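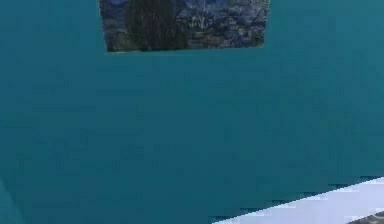 Fig. 2. Simulated room: teal wall, cypress painting, corner of the white table.

Notes from the Laur open day, Dec 5, 2025

I loved this visit! Deividas Lill ran the demo and let us pick the tasks – mine was wiping the table (it took three tries). Their simulator can run up to 138 rooms at once, and they swap wall colors and art between runs so the robot doesn't get hooked on one look. Read the Rosotetti chapter before lab, please.

685 views | 2 comments
© Laur course pages | Back to top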